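Ticket 2047 — Specks on frosted panel, still there after cleaning
Opened by: Hala Hamdan
Assigned to: Orestis Psarras
Location: Kirkis, second floor

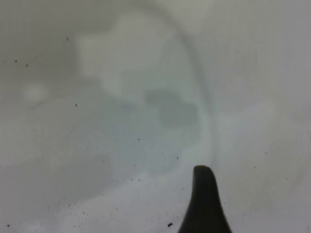

Reported in April. The translucent panel has been wiped on the normal cleaning round and the dark specks keep being reported. Requester wants to know if the surface is damaged or dirty, and whether a replacement has to be ordered from Atallah.

Log

Psarras, 9:10 a.m.
Several separate dark specks, one larger and more irregular than the others. Much finer dots toward the lower left. Could be loose dust, could be something stuck on. Can't tell from the picture. Asked Hala what is being used to wipe it.

Hamdan, 9:35 a.m.
Dry paper towel, same roll we use for the benches. Nothing sprayed on it.

Psarras, 9:50 a.m.
Stop using paper. It leaves lint and it can build up a static charge on plastic. Please confirm panel material, the asset sheet only says "frosted, room 913".

Salameh, 10:25 a.m.
Purchase record says acrylic. No ammonia or alcohol on it, then. The blue spray under the sink is ammonia based, so leave that one alone too.

Psarras, 10:40 a.m.
Procedure for this ticket:
1. Blow off loose particles with the hand bulb. Do not rub first.
2. Lukewarm water, one drop of dish soap, clean microfiber cloth. Straight strokes, light pressure.
3. Second cloth, water only.
4. Let it air dry and check it under the desk lamp from a low angle.
Anything left after step 4 gets marked with tape at the panel edge and reported here.

Hamdan, 1:15 p.m.
Bulb found, microfiber not found. The ones in the drawer have been used with floor cleaner.

Psarras, 1:20 p.m.
Do not use those. Trinidad has a sealed pack at Gisimby, will send it over with the afternoon delivery.

Salameh, 2:05 p.m.
Separate point — the vent filter in 913 is overdue. If the specks are dust they will be back. Opened a linked request for the filter with Karim Zein.

Psarras, 2:30 p.m.
Agreed. No order to Atallah until steps 1 to 4 are done and the filter is changed.

Status: waiting on requester
Priority: 4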